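In Defense of the Bare Table

My aunt Jeanie Mackay has a rule that you can't eat at a table with mail on it. You can eat at a table with one candle on it, or a pepper mill, or an elbow if you're under ten. But if there's an envelope anywhere on the surface she will stand behind her chair holding the casserole until somebody moves it. I grew up thinking this was fussy. I'm now old enough to have my own pile of envelopes and I think she should run for office.

What I want to argue for is the bare table. Every home ought to have one flat surface, a decent-sized one, that goes back to having nothing on it at the end of each day. I don't mean a pretty one with a runner and a bowl of lemons. I mean bare, so you could roll out a pie crust or a road map on it without moving anything first.

I came to this the hard way. For 14 years my husband and I had a big dark dining table from his side of the family, a beautiful old thing with fat legs, and for maybe two of those years we could see it. The rest of the time it held the laptop, the other laptop, a printer that only did envelopes, a sewing project I'd lost the heart for, and a stack of Gillero catalogs I kept meaning to cancel. We ate on the couch with plates on our knees. When people came over we'd do the big sweep, everything into laundry baskets and the baskets into the bedroom, and then we'd live out of the baskets for a month.

Shona Cruickshank, who lives across the hall and has opinions about storage, told me I needed more shelves. So we got more shelves! We filled those, and the table stayed exactly as it was. Shona then suggested a rolling cart. I have nothing against the rolling cart, it's full of yarn now and very nice, but the table didn't so much as blink.

I think the trouble is that a table is the easiest shelf in the house. It's at hand height. You walk in with your keys and your bag and a jar of something, and there it is, practically begging. A shelf makes you reach and a drawer makes you bend, and both of them make you decide where a thing goes. A table lets you put off the decision, and I am a champion at putting off a decision.

So in August, when the old table finally went to my brother-in-law (he has the room, and four kids to keep it scratched), I got a plain white one and made up my mind to treat it differently.
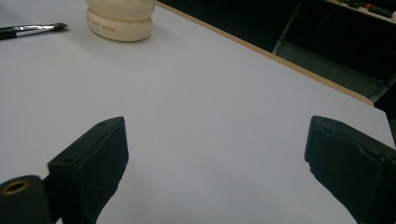 People warned me off white. They said it would show everything, and they were right, and I've come around to thinking that's the whole appeal. A dark table will hide a week's worth of crumbs for you like a loyal friend. White tells on you right away, and the matte kind I like doesn't even give you a shine to distract from it, just that pale, faintly gray surface running out to its thin tan edge, and any scrap of paper you leave on it looks like evidence. I wipe mine more often than I ever wiped the old one. It takes less time, too, what with there being nothing to lift.

I should say that my friend Wafula Mollel thinks all of this is nonsense. Wafula's table is a geological site. He's got seed packets on it, and bike parts, and a chess game he's playing by mail with a cousin, and he says a bare table looks like nobody's home. "It looks like a house for sale," is how he put it, while moving a box of inner tubes so I could set my coffee down. He said a table should show you what a person is in the middle of.

I've chewed on that one a lot. I do love his place, and I don't leave it thinking he ought to tidy up. I leave knowing how the chess is going. And there's a kind of clean house that makes me want to keep my coat on — you know the type, where you're scared of the towels. If that were the price of a clear table, I'd go back to eating on the couch.

But Wafula lives alone, and he's in the middle of his own things. In my house there are three of us, and what was on the table was mostly what we were avoiding. The sewing wasn't in progress. Neither was the tax folder. They were just out, and every time I walked past them I felt a tiny bit scolded. I'd sit down to write a birthday card and end up reading the fine print on a warranty for a blender we no longer owned.

Now when my daughter wants to do a puzzle, she dumps it out and does the puzzle. That's the part I'd frame and hang on the wall, if I were allowed more stuff on the walls. The old way, she'd ask, and I'd say sure, let me just clear a spot, and by the time I'd cleared a spot she was doing something else in another room. I can't tell you how many puzzles we didn't do.

There's a fair complaint about where it all went. Getsemaní Villaseñor, my oldest friend, came by, admired the table, and walked straight over to open the hall closet. She stood there looking at it for a bit and then closed it again, very gently. So yes, some of it went in the closet. Some of it went to the thrift store, the catalogs went in the recycling, and the printer went to a man who seemed thrilled about it. I'm not claiming we own less in any way that would impress a person with a philosophy. I'm claiming we have one place that's free.

And we cheat. The puzzle gets to stay out overnight if it's past the edges and into the sky. Thanksgiving cooking gets a pass for as long as it needs. If somebody's sick, all rules are off and the table can hold tissues and soup and the thermometer till further notice. My one firm line is mail. (Hello, Jeanie.) Mail gets opened standing up, over the bin, and whatever lives through that goes in a wire basket by the door, which I go through when it starts to lean.

You don't need a big place for this, either, or a new table. When I rented my first apartment I had 6 feet of kitchen and a card table, and the card table would have done fine if I'd ever folded up the laundry that lived on it. A desk would work. So would the top of a chest freezer. Pick the one you walk past most, and give it ten minutes before bed. Do it badly, if you like, with the radio on. I do mine while the kettle heats up and I've gotten so I miss it when we're away.

Wafula's coming for dinner next week and says he's bringing the chess set. I told him he can put it anywhere he wants, there's room, but it goes home with him.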